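Darkholm Q1 numbers, anyone holding?

tallyho_90
Profit up, revenue flat. I bought at 700 and I'm tempted to sell half before the April call.

Marnie K
Don't! The retail arm carried the whole quarter and Bangash still hasn't been folded in properly.

pennywhistle
Disagree, Marnie. Strip out the Plallstead sale and profit fell. Dušan Vaněk said as much on the call, if you sat through all of it (I did, with snacks).

Marnie K
One-off or not, it's cash. My target stays at 928.

tallyho_90
Ok, half goes, half stays. Anyone looked at Rendthorpe? Down 30 since I last checked.

pennywhistle
Too much debt for me, but I'll read the filing tonight.

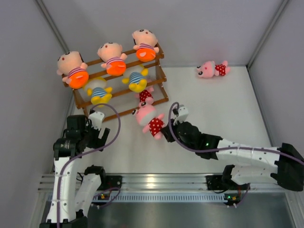
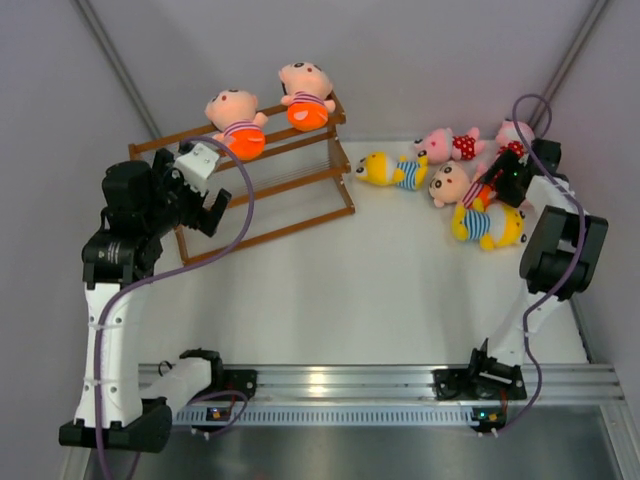 plush toys and the wooden rack, both pics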